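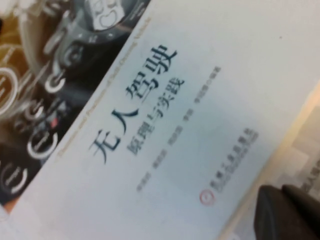

Wilbridge Library Renewal, progress report to the Hulden Fund
2022-01-30
Prepared by Valtteri Peltonen

Cataloging of the foreign-language collection is behind the plan but moving again. We have entered 3928 titles, and 628 of them still need a subject heading checked by a reader of the language. Most of those are in Chinese, in engineering and transport.

Spending on shelving came in under budget. Girkora delivered the last bays for the lower floor, and the old units have gone to the school in Ruotsalainen. We ask to move the remainder to the translation line.

The public reading room stayed open throughout. We lent 851 items from the new shelves and issued 152 new cards.

Two risks remain. The roof over the east stacks needs a second repair, and our part-time cataloger's contract ends in May. A quote for the roof will follow with the next claim.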